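4.2 Building the Wall: Data and Task Setup
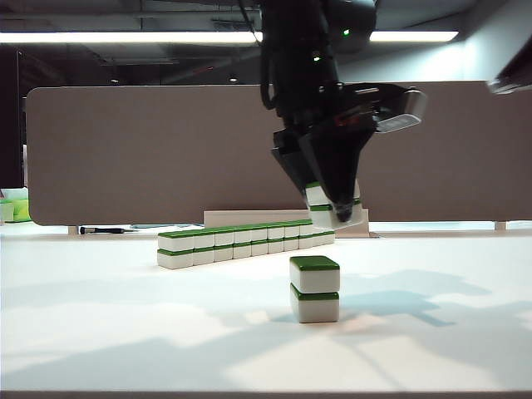
Figure 3. The wall-building task from the side camera. The gripper holds a stacked pair of tiles above the right end of the row; another pair stands in front of the row.

The second of our two long tasks asks the arm to build part of a mahjong wall. A full wall in the usual game is longer than our table allows, so we use a shorter row, two tiles high, and score each pair as one placement. The robot must grasp two stacked tiles together, carry them without letting the lower one slip, and set them down at the end of the row so that the faces line up with the pair already there. In Figure 3 the row is ten columns long, twenty tiles in all, and runs diagonally away from the side camera.

We chose this task for three reasons. The tiles are rigid and nearly identical, so differences between trials come mainly from the policy and the starting layout. The error from each placement carries over to the next one. A pair set down at a slight angle leaves a wedge-shaped gap, and a policy that copies the angle of its neighbor will bend the whole row. Finally, the grasp is held by friction on the sides of both tiles. The fingers have to close on the seam between the upper and lower tile, and a grasp that is too high lifts the top tile alone.

Demonstrations were collected by teleoperation at our Ornton site. Operators worked from a written sheet that fixed the order of the steps but left the approach path free. An episode begins with the arm at its rest pose and ends when the operator releases a pair and raises the fingers clear of the row. We recorded 546 episodes this way. Of these, 30 were dropped before training, mostly for dropped camera frames, and in a few cases because the operator had touched the row by hand during the episode. Episodes with a failed first grasp were kept if the operator recovered and finished the placement. Early runs without these recoveries gave a policy that closed on air and then carried on to the row as if it had tiles in the fingers.

Each episode has two image streams, one from the wrist and one from the side, along with joint positions and finger width. The two views are useful at different times. During the approach the wrist view gives the better estimate of where the seam is. Once the tiles are between the fingers they hide much of the landing spot from the wrist, and the side view becomes the main source for the last part of the descent. The side camera stays fixed throughout. We did not calibrate it against the arm, and the policy never receives its pose.

The background was left as it is in the lab. Ceiling lights stay on, and the shadows on the white tabletop change with the pose of the arm. We did not mask or crop these out. In a small test with the upper third of the side view blacked out, we saw no clear change in placement error, and all results below use the full image.

4.3 Policy and Training

We use the same network as in Section 3, with one change. The base policy predicts a chunk of future arm poses and runs the whole chunk before looking again. For wall building we cut the chunk short when the predicted finger height falls below a set threshold. Below that height the policy replans at every step. We call this version Altthorpe, after the planning module it is built on, and the unchanged version the base policy.

The threshold is measured from the tabletop and is the same for all trials. We set it by hand on a few practice rows that are not part of the evaluation. Learning the threshold from data is possible, but our first attempt at this was unstable, and the hand-set value worked well enough for the questions we wanted to ask.

Both policies were trained on the same episodes, with the same number of updates and the same image changes (small shifts, brightness and contrast). No episode from the Prendthorpe site was used in training. That site has a second arm of the same type, and we kept its data for the transfer test in Section 5.

4.4 Evaluation

A trial starts with a partly built row and one loose pair. The pair is placed by the experimenter at a spot drawn from a fixed list, and its rotation is drawn from a second list. The policy then has one attempt, with regrasps allowed up to a time limit. We ran 317 trials in total, split between the two policies and alternated in short blocks so that both saw the same changes in room light over the day.

A placement counts as a success if three conditions hold after the fingers have opened and moved away. Both tiles are still stacked. The pair touches the end of the row or sits within half a tile width of it. No tile already in the row has tipped or come off the one below it. We also measure the angle between the new pair and the row, which is reported separately and does not affect the success count.

The most common failure of the base policy was contact on the way down. The lower tile in the grasp caught the top edge of the last pair in the row and pushed it over or shifted the upper tile. These contacts happened late in a chunk, when the arm was following poses predicted before the descent had started. Altthorpe made fewer of them. Its own failures were more often at the grasp, where replanning gives no help in the current design, as the threshold also slows the approach to the loose pair and the policy would sometimes hover above it until time ran out.

Angle error followed the same pattern. With the base policy the error grew along the row, and later placements were worse than early ones even when they counted as successes. With Altthorpe the growth was weaker, but it was still there. We looked at whether straightening the last pair by hand before each trial would remove it. It did for the base policy in most cases, which suggests that much of the error is taken over from the neighbor.

We also compared against the scripted Barrios controller, which finds tile edges in the wrist image and moves to a computed pose. It placed pairs at a smaller angle than either learned policy when the edges were found correctly. It stopped more often, mainly at starting spots where a shadow crossed the loose pair, and it has no way to regrasp. We report it as a reference point and did not tune it beyond the settings it came with.

Two limits of this setup should be kept in mind when reading the results. All tiles come from one set with green backs and white bodies, so we can say little about sets in other colors. The row is also always built toward the same end, and we have not tested whether either policy can add pairs on the other side.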